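Storari Leak Alarm - Set-up Guide
Section 4: Setting up in a bathroom

Bathrooms are where the Storari really earns its keep, and they're a pleasure to set up! You'll need the hub (already plugged in and paired, see Section 2), two floor sensors, one cable sensor and the pack of sticky feet.

Before you start

1. Check that the light on the hub is steady green. If it's blinking, go back to Section 2 and finish pairing.
2. Pull the plastic tab out of each sensor. You'll hear two short beeps.
3. Wipe the floor under the vanity with a dry cloth. The feet won't grip on dust or old cleaner.

Choosing where the sensors go

Most bathroom leaks begin out of sight, at the shut-off valves or the drain trap, and water can travel a long way along the back of a cabinet before it shows up on the floor. So start inside the cabinet and work outward.

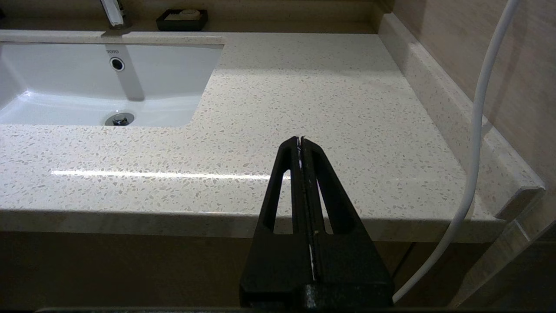 Fig. 4.1 Quartz countertop with cabinet below

4. Open the cabinet and run your hand along the bottom panel. If it dips anywhere, put the first floor sensor in the dip - that's where water will gather.
5. Put the second floor sensor behind the toilet, on the same side as the supply valve.
6. Lay the cable sensor along the back wall. It's 50 inches long and bends nicely around pipes, but please don't fold it flat.

CAUTION: Never cut the cable sensor to fit. Coil the extra loosely and hold it with the soft tie in the box.

Note: Tile floors with deep grout lines can steer water right around a sensor. Place it so that at least two of its metal dots sit over a grout line. 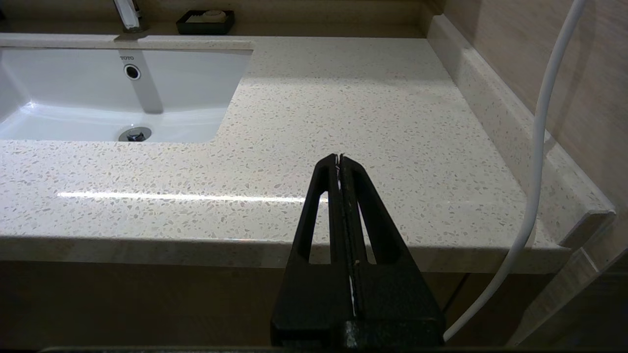
7. Press each sticky foot down firmly and hold it while you count to ten. Leave the sensor alone for an hour before you test it.
8. Name each sensor in the app. "Main bath, under sink" is much more helpful at three in the morning than "Sensor 2".

Testing

This is the fun part, and it only takes a minute.

9. Dampen a cotton swab and touch it to any two dots on the sensor. The alarm should sound and the hub light should turn red.
10. Dry the dots with a tissue. The alarm stops by itself once they're dry. If it keeps going, press the center button once.
11. Repeat for the other floor sensor. For the cable, wrap a damp paper towel around it near the far end.

Note: The alarm is LOUD. Warn the household first, and put the dog outside.

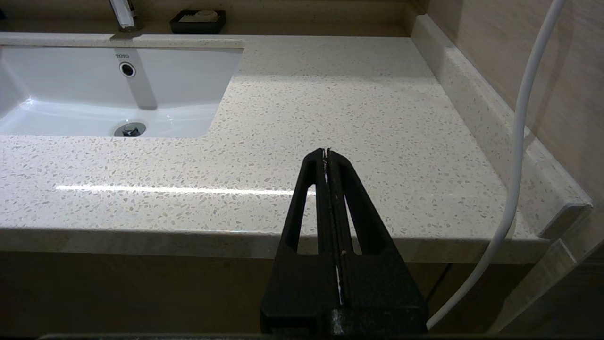
If the hub shows code 808, the sensor heard the water but couldn't reach the hub. Try moving the hub out into the hallway, away from mirrors and metal pipes. A Saithong range extender (sold separately) helps in long houses, and one extender covers up to 100 feet indoors.

Steam and false alarms

Out of the box, the sensors are set to Normal. In a small bathroom with a hot shower, you may get an alarm now and then from moisture in the air.

12. In the app, open Settings, then Humidity Guard, and slide it to 80.
13. Run the shower for five minutes with the door closed.
14. If the alarm stays quiet, you're done. If it sounds, move the sensor farther from the shower and try again.
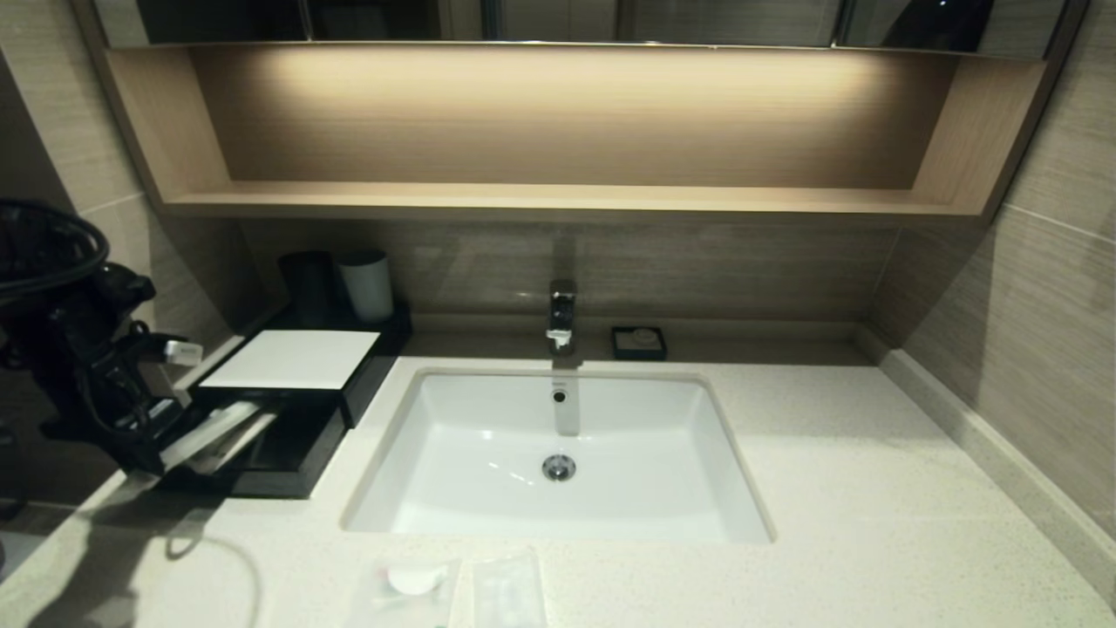 CAUTION: Humidity Guard slows the sensor down by a few seconds. Leave it off for sensors in basements and laundry rooms, where you want the fastest warning you can get.

Looking after the sensors

Wipe the dots with plain water and a soft cloth every couple of months. Skip bleach and anything gritty. If you have the Huvthorpe model with replaceable batteries, change both batteries together - July is easy to remember, and it gets you ready for vacation season. The Rarkomthorpe model is sealed and will chirp once an hour when it needs replacing.

Go on to Section 5 to connect the automatic shut-off valve.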